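Oiled table, white rings, half the finish gone. Strip it or patch it?

Posted by mossyporch, August
Print this page | E-mail this page

Ok so. Bought a used dining table off a couple moving out of Skosurmont, 42 inches wide, solid wood, no idea what kind. Paid $194 for it which I thought was a steal. Seller said it was "oiled every year." With what, they didn't know. Got it home and under the kitchen light it's a mess — white rings at every seat, a dull patch in the middle the size of a serving platter, and the end near the window is a totally different color from the rest.

What I've tried. Mayonnaise on one ring (my mother-in-law swears by it). Left it overnight. Ring is fainter, table smelled like a sandwich for two days. Tried an iron over a dish towel on another, low heat, that one mostly went away but now theres a shiny spot where it was. Did not try the toothpaste thing, scared of it.

So do I keep chasing rings one by one or just sand the whole top and start over? I have a small sander and a free Friday. Two kids, both spill. We don't do placemats, I know, I know.

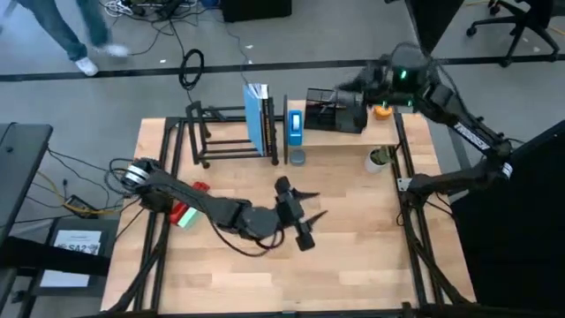
Other part of this is the edges. Every corner on mine is chewed up, somebody ran chairs into it for years and the finish is worn right through along the long sides. Sanding won't bring back wood that isn't there. I keep looking at work tables where the wood sits inside a border, like a wooden bench top with black aluminum rails framing it, and thinking some kind of edging would solve my problem. Too industrial for a dining room? Or could I do a thin wood strip and stain it dark. Don't want to hit my hip on metal every time I carry the pasta over.

Also if I sand, what goes back on. The store by me has Durkard oil and a Chamoun paste wax and the guy there said either. Either can't be right, can it??

porchlight_annie

Don't strip it yet. White rings mean moisture in the finish or the wax, not down in the wood. Black rings are the bad ones. You said white, so you're ok.

Do this first. Wipe the whole top with mineral spirits on a rag, windows open, let it dry. Gets rid of old wax, and the mayo. You might find the dull patch was just wax buildup. Then very fine steel wool, with the grain, light light light, with a little oil on it. Most of my rings came up in one evening. Wipe off everything you put on. Come back in the morning and look at it in daylight before you decide anything.

Lay the oily rags out flat outside till they're stiff, then toss. Do NOT ball them up in the trash can, they can heat up on their own and catch fire. Not kidding about that one.

Window end is sun. Sanding evens it out, nothing else really does. Or turn the table around every few months and let the other end catch up, that's what we did, took a year and now I can't tell.

Mayo works but so does plain oil and it doesn't smell.

dropleaf_dan

just sand it. life is short. took me one afternoon on mine. wear a mask

kilnside

Somewhere between the two above. I've redone four tables now, mostly for family, and the one I regret is the one I spot fixed. You fix a ring, then that spot looks newer than the rest, so you fix around it, and so on forever.

BUT make sure it's solid first. Look at the end, under the edge. If the grain on top carries on over the end you're good. If you see a thin layer sitting on something else it's veneer and a power sander will go right through it. Happened to me on a Gradard sideboard, I got maybe four passes in and there was the glue. Cried a bit.

If solid — start coarse enough to take the old stuff off, 120 is plenty, then 180, then 220 and stop. People online say go to 300 or higher, don't, the wood gets too polished and the oil just sits there sulking. Vacuum between each one.
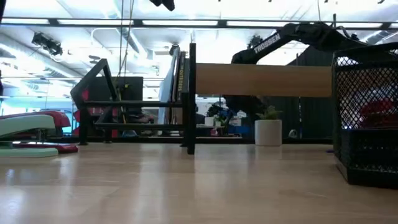

Then oil or wax. They're different jobs. Oil soaks in and does most of the protecting, wax sits on top and feels nice and hates hot plates. With kids I'd go oil only. 2 thin coats, a day apart, wipe all the extra off after fifteen minutes or it goes sticky and stays sticky. Check the can for cure time too, dry to the touch isn't cured. Keep wet cups off it till then. We ate on the floor, kids loved it.

If you want it really kid proof skip both and use a water based poly, satin. Less pretty up close. Harder to touch up later, thats the trade. Whatever you pick try it on the underside first.

For edges, I'd skip metal in a dining room, crumbs get down in the gap and you will be in there with a toothpick. Round the edges over with a sanding block so the dings blend. Solid wood moves with the seasons so a strip glued tight across the ends will pop off or crack the top, ask me how I know. Long sides you can get away with it. Deep corner chips, wood filler before the 180, and get one that says stainable on the tub. It still won't match perfectly. Put the worst corner by the wall.

mossyporch

Thank you!! Checked the end, grain goes over, so solid. Doing the mineral spirits tonight and if it still looks bad, sanding Friday. Buying placemats.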